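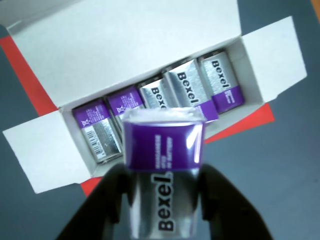 Bexel 9-volt batteries with their white box.

Pesitz 1012 work mat, reviewed June 30, 2024

I bought two of these mats from Zultia in April to put under small parts jobs: sorting batteries, opening boxes, testing things that roll or scratch. Each mat is 80 cm on the long side. The color is listed as slate, and depending on the light it looks gray or bluish gray.

They arrived rolled, with a strong smell that took a few days to go away. The corners stayed up for longer than that. I put hardcovers on them overnight and most of the curl went. One mat still has a slight wave in it.

The surface is matte and doesn't throw glare back from a lamp. A 9-volt battery stands upright on it without trouble. Dropped screws stay close to where they land. I also mark positions on mine with red tape, so anything I put back goes to the same spot.
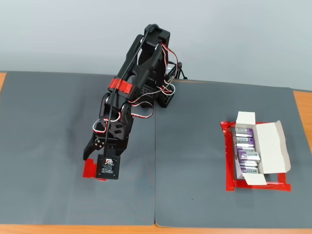 Tape ruined mine, a reader wrote under my first notes on this mat. The top layer came off in little crumbs when I pulled it up after a month, and Zultia told me adhesive isn't covered.

I have not had crumbs, but I lift tape slowly and change it often. Packing tape would be a bad idea. The soft foam also takes a dent from anything heavy with a narrow foot, and the dent is slow to come out.

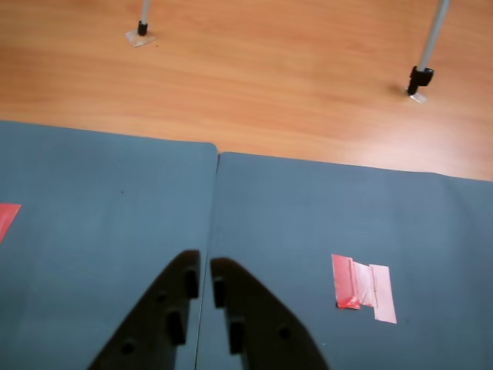

Joining two mats is the other weak point. They have no interlocking edge, so they just butt together, and the seam shows as a thin dark line. Mine drift apart on varnished wood and I push them back every couple of days. Small washers find the gap. The Javumico mat I had before was thinner and smelled less, but it slid more.

Cleaning is a damp cloth. Pencil comes off, marker does not.

I would buy the Pesitz again for light work. For soldering, get something else.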